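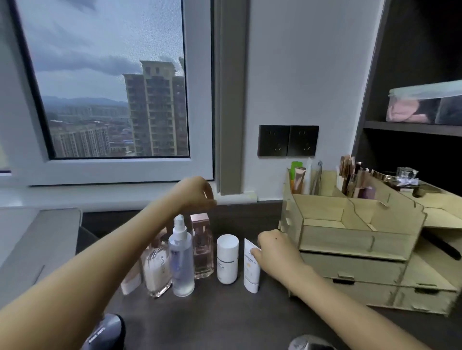 3. Equipment Selection and Budget

The department approved $1,548 for the tabletop sorting cell, to cover the arms, end effectors, mounting hardware and spares. Prices were collected in September and exclude shipping. The main cost driver is the gripper, and its specification was set from the objects in the manual task. Glass bottles, a spray bottle with a pump nozzle and an upright squeeze tube stand in one row on the desk, so a single gripper has to close on flat glass and on a soft tube without changing fingers. Vacuum cups were dropped at this stage. The tube wall deforms under suction, and a second tool would have required a tool changer.

3.1 Arms

Two suppliers were compared. The Trekcombe arm has 6 axes and ships with a desk clamp. The Agudelo arm costs less but needs a drilled base plate, and the desk cannot be drilled. Trekcombe quoted a lead time of 8 weeks, which fits the schedule only if the order goes out before the midterm review. Two arms are required. The single-arm plan in our proposal assumed that every container would be handled closed.
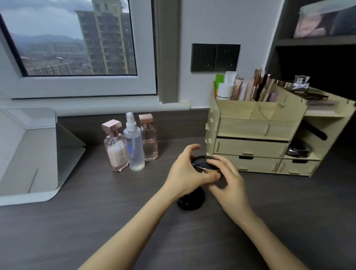 Figure 2. Two-handed grip on the round black jar and its metallic lid.

Lid handling needs one side to hold and the other to turn. A fixed clamp was considered as a cheaper substitute for the second arm. It was rejected on floor area: the wooden organizer takes up the right side of the desk, and its drawers need clearance to open.

3.2 Grippers

The Flidix parallel gripper was selected for both arms. Replacement silicone pads are sold in packs of 10, and one pack is included in the budget. The Ernitz three-finger model centers round lids better, but two units would exceed the approved amount.

3.3 Open Items

Kamran Dhanial is to confirm the wrist torque rating with Trekcombe before the purchase request is submitted. Cable length from the wall outlets to the left arm has not been measured.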